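Tergate is looking for a part-time activity maker to join the workshop in Flalley. The post runs for 20 hours a week, starting in January, with mornings preferred.

## The work

We make and repair sorting and matching sets for nurseries, day centres and memory groups. A set is a wooden board and a bag of coloured blocks, with a card of suggested layouts. Last year 158 sets went out on loan and most of them came back needing something.

You would:

- check returned blocks against the packing card and replace what is missing
- sand and oil boards, and reglue any that have opened along a seam
- lay out each set on its board before it is bagged
- try out new layouts and write them up in plain words
- keep the Zadow shelf in order (420 blocks, sorted by colour and then by shape)
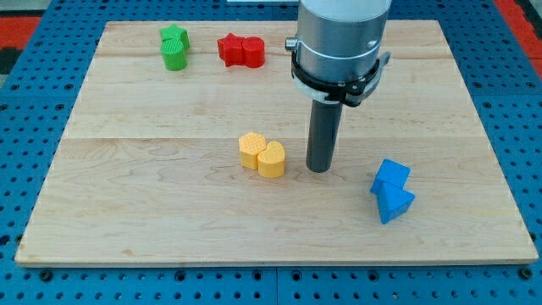 *Blocks grouped by colour on a planked board, with green and red stars and cylinders and yellow hearts.*

Colour layouts are for beginners. Shape layouts come later and are harder to write well, so some patience with wording is useful.

## What we need from you

Steady hands and reasonable eyesight for colour. You should be comfortable with a palm sander and a glue pot, but we will show you how we finish the boards. A woodworking certificate is not required. Experience in a nursery or care setting would help when it comes to the layout cards.

The job involves standing for much of the shift and lifting boxes from the Kassab store across the yard.

## Pay and terms

Pay is £469 a fortnight. The contract is for one year, with holiday in proportion to hours. Overalls and ear defenders are provided. There is parking behind the building and a bus stop at the gate.

## How to apply

Send a letter of one page, saying what you have made or mended lately, to the Tergate office in Flalley. Please mark it "Activity maker". Interviews include an hour at the bench, which is paid.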